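The Slow Return of the Workshop Table

In Dernov, a town of small factories, people used to throw out a table when its top was scratched. Now they bring it to Dostero, a repair shop in the old customs house, and they wait. The waiting list in November had 197 names on it.

The shop takes only solid wood. A square top costs less than a round one, as the edges are simple to plane, and most jobs are finished in 11 days. The oil comes from Prusum, a village up the river where one family has pressed linseed for 44 years. It smells strongly for the first week - customers are told this twice, and still they telephone.

I brought my own table on a Thursday. It had a burn from a pan and a long crack which my father had filled with candle wax. The woman at the counter put her thumb in the crack and said that wax is the worst thing, after glue.
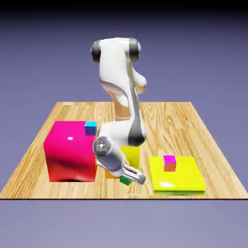
A square wooden tabletop with a white robotic arm, in a computer rendering.

Repair is not cheap. For the same money I could buy a new table from Jansen, the big store on the ring road, and have it at home by evening. But the new one would be 21 centimeters shorter, and we are six at dinner. I paid the deposit and carried the four legs back to the car, because the shop had no place to store them.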